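Finished reading Gavstead last night, the new campaign book by Efraín Londoño, and I'm so keen to run it! Thread.

You start as ferry hands on the Erska, and the river is haunted from page one – drowned saints, toll ghosts, the lot.

26 locations, and every one has its own rumour table. My favourite is Studlow, a market town that only trades in memories. 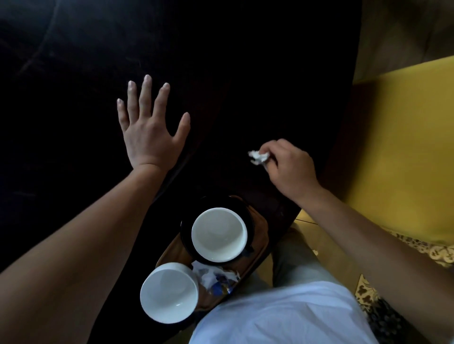
Left hand flat on the table, fingers spread.

Fabian Eberhard did the maps and they're gorgeous. The colours!! I'd hang the marsh one on my wall.

Small grumble: the Eglītis family gets 2 pages and deserves 12. I'll be writing my own stuff for them.

Session zero's in December – got room for one more player if you don't mind ghosts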